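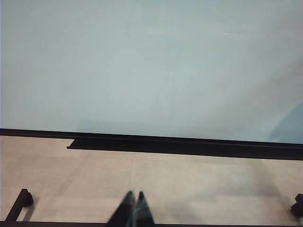 Gripper fingers over the test floor, seen from the wrist camera. Malside site.

Malside Automation Project
Progress report to the Dinier Fund, second period
Oct 19, 2022

Dear all,

We are very happy with where this period has left us. When we wrote last time we had a floor plan, a wish list and a lot of opinions. We now have a working setup that people ask to see, a much shorter wish list, and a purchasing plan we can defend line by line. What follows covers how we got to the plan, what has been spent, what we would like to change, and what we need from you before the next order goes out.

What we set out to do

The grant pays for the planning and first-stage purchase of floor-level handling equipment for Malside: arms that can work close to the ground and along the foot of a wall, where our staff now do most of the bending and reaching. Our agreement with you says we must try equipment before we commit to buying it in quantity. That condition seemed like a delay when we signed. It has been the most useful paragraph in the whole agreement!

Trials so far

We have finished 11 trial sessions out of the number planned for this stage, all in the same corner of the building so that results can be compared. The early sessions went mostly on setup – getting the arm to the right height, learning how the controls behave near the floor, and finding a camera position that lets the operator see what the fingers are doing. The later ones were a pleasure. Operators who had never touched the equipment were steering it with confidence before lunch.

The narrow fingers get a lot of praise. They come to a point with only a thin gap between the tips, and operators find them easy to aim at small things lying flat. The wide fingers we had budgeted for suit boxes better, but boxes are a small part of our work. We would like to move that money, as explained further down.

Budget position

Spending is inside the approved total. The main movements are these.

Arm and gripper, first unit: ordered and received from Paulauskas. Paid in full.
Second gripper, wide fingers: not ordered. On hold pending your answer.
Spare finger sets: five sets bought, at a unit price below our estimate. The saving on this line is $1,231.
Operator training: 10 staff booked, all places confirmed.
Scheduling software: Dokbridge license taken for the trial stage only. We will decide on the full term in November.
Floor and wall preparation: not started. See the next section.

The saving on finger sets is still unspent and we have not moved it to any other line. We would like to keep it together with the wide-finger money and put both toward the room itself.

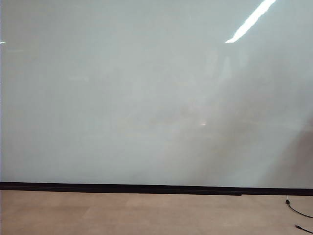
Room preparation is the line we underestimated, and we would rather say so now than in the final report. Our first budget treated the room as free. It allowed for the arm, the gripper and the training, with a very small sum for "sundries" that was supposed to cover everything from power to paint. After working in the space we see it differently. The wall surface is glossy enough to throw back the overhead light as a hard white streak, and for a camera-guided system we want a matte finish at least up to working height. Cabling needs a proper home too: there are black cables lying on the floor at the foot of the wall, and any unit that moves along the baseboard will need that strip clear. We have asked for prices for a covered cable run and for a matte film that can be applied over the existing surface. Both are modest next to the price of a second gripper, and we expect both to help every unit we buy from here on.

Changes we are asking for

First, please let us cancel the wide-finger gripper and release that money. Second, please let us open a new budget line called "room preparation" and fund it from the released money plus the finger-set saving. The total grant does not change. If the prices come in higher than we hope, we will do the cable run first and leave the wall film for the next stage.

We also want to flag the second arm. It remains in the plan, and the trials have made us keener on it, but the order should wait until the room work is done. Two arms in an unprepared space would teach us very little.

What is coming up

The remaining trials are booked and will run on the same pattern as before, with one difference: operators will now fill in the log themselves, in their own words. We tried this once and the notes were far better than ours. Training follows directly after. Paulauskas has agreed to hold its quoted price for the second arm until the end of November, so an answer on the two budget changes before then would be a great help.

The full ledger, the trial logs and the quotes received to date are attached as separate files. You are also very welcome to come and try the controls yourselves – visits can be arranged through the project office at Malside.

With thanks for your support,
The Malside project team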